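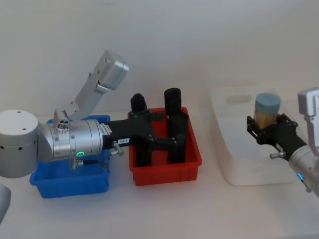 Blue bin and red bin on the white table.

How do I sort and store an inherited postcard collection?
Collecting & Paper > Postcards
Posted in February by mapledrawer

My great-aunt left me her postcards. They are mostly American town views, with a lot of holiday greetings and a smaller group from Europe. The inventory her lawyer sent says 1,175 cards, and I have no reason to doubt it. They came in shoe boxes and two of those old albums with black pages and paper corners. A few hundred have writing on the back. Many of those are from her brother, who traveled for work and wrote home a lot.

I am not a collector. I want to keep the family ones and the ones from Histville, where she grew up, and I would like to sell or give away the rest. My plan so far is a keep bin and a sell bin, and going through one shoe box per evening.

What I would like to know:

Should I sort by place, by date, or by subject?

Is it safe to take the cards out of the black-page albums? Some of the paper corners are glued down and the pages are crumbling.

How should I store the ones I keep? I have a dry attic and a basement that gets damp in the summer.

A dealer two towns over, Ivanyshyn, offered me $400 for everything without looking at more than one box. Is that a normal way to do it?

I have looked at other threads but most of them are about stamps, and the advice does not seem to carry over.

Þröstur Norðdahl
Accepted by mapledrawer

I have collected views of small harbors and railroad towns for 17 years, so my habits lean toward place. I will go in your order.

Sorting. For selling, sort by place first. Buyers of town views look for their own town or county. A card of a county courthouse is worth very little to most people and a good deal to one person, and that person needs to be able to find it. Use state, then town. Holiday greetings are the exception and should be sorted by holiday. Halloween cards go in their own pile and should not be sold in bulk. Santa cards where the coat is any color other than red should be set aside as well.

Real photo cards are the other thing to pull early. These are actual photographs printed on postcard stock, often of a street, a storefront or a group of people. Look at the picture under a magnifier. A printed card breaks up into dots and a photograph does not. The stamp box on the back often has the name of the paper maker, and you can look that up to get a rough date. A real photo of a named main street can be worth more than a full shoe box of printed greetings.

Do not sort the family cards by place. Keep the brother's cards in date order by postmark. They are letters, and they will only make sense if they can be read in sequence. If the postmark is unreadable, put the card where the message seems to fit and slip a pencil note in with it. Never write on the card.

Black-page albums. Yes, take them out, but leave the glued corners alone. Slide the card out of the corners by bending the album page slightly, not the card. If a card itself is glued to the page, cut the page around the card and leave the backing on. Do not soak it. Stamp people soak things and that advice will ruin a postcard, especially a real photo or anything with embossing. Before you take anything out, photograph each page so you have a record of how she arranged it. Some people put their albums together with care and the order can tell you who is who.

Storage. Neither the attic nor the basement. An attic swings from freezing to very hot and the cards curl. A closet on an inside wall of the main floor is better than both. Put each card in a polypropylene or polyester sleeve. Avoid soft vinyl, the kind with a strong smell. I stand mine upright in acid-free boxes, snug enough that they do not slump, with a card divider for each town. Clekley makes a box I like, though the lids are a little tight. Any archival box of the right height will do. Fingers clean and dry, no rubber bands, no paper clips.

The offer. Dealers do make offers by the lot and it is not dishonest. He has to allow for a lot of cards he will never sell. But I would not accept any price from someone who opened one box. Do your sort, take out the family cards, the Histville cards, the real photos and the Halloween cards, and then ask him to quote on what is left. Get a second quote. You may end up with a similar amount for a smaller pile, and you will know what you sold.

tollhouse28

Agree with most of the above. I would skip sleeving the ones you plan to sell. Sleeves cost money and a dealer will not pay you extra for them. Just keep them flat and dry.

If you do not want to deal with a dealer at all, look for a postcard club. The one I belong to meets in Nurnia and has a table where people can sell a box or two for a small fee. I sold over 400 of my father's cards that way in one afternoon. Greetings went for almost nothing. Town views went fast, even ones with creased corners.

Also check with the historical society in the town where she grew up. They may already have the common views, but they might like scans of the messages. Ours wanted the backs more than the fronts.

bev_in_socks

i just put mine in freezer bags and they are fine

mapledrawer

Thank you, this helps. I went through the first album last night. Four cards were glued down hard and I left them on their pieces of page. I found several with the dotless surface under the magnifier, one of them a street with a feed store and the name of the town scratched in white along the bottom.

I am going to clear out the hall closet and hold off on the dealer. One follow-up for Þröstur - some of the brother's cards have the stamps torn off, and the postmark went with them. Is there any other way to date those?

Þröstur Norðdahl

Look at the back. If there is no dividing line down the middle and the message is squeezed onto the picture side, an American card is usually from before 1907. A divided back is later. A white border around the picture often means the late teens or the twenties, and a linen texture usually means the thirties or forties. After that go by what he writes about. A mention of a snowstorm or an election can be checked against an old newspaper. Handwriting changes too, so compare them with the ones that do have a date.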